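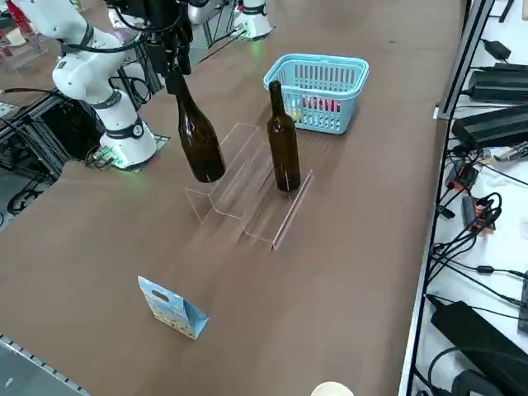
Bench rules: common questions

Can I reach in while an arm is holding a bottle?
No. Pause both arms first and wait for them to stop.

How fast may the arms move with glass?
Up to 135 mm per second — slower near the stand.

Where do power supplies go?
Beside the table, never on it.

What if a bottle breaks?
Press stop, leave the gripper closed and ring extension 358. Sweep up with a brush, not your hands.

Who can change these rules?
Miloslav Urban at Dastska. Allow three working days.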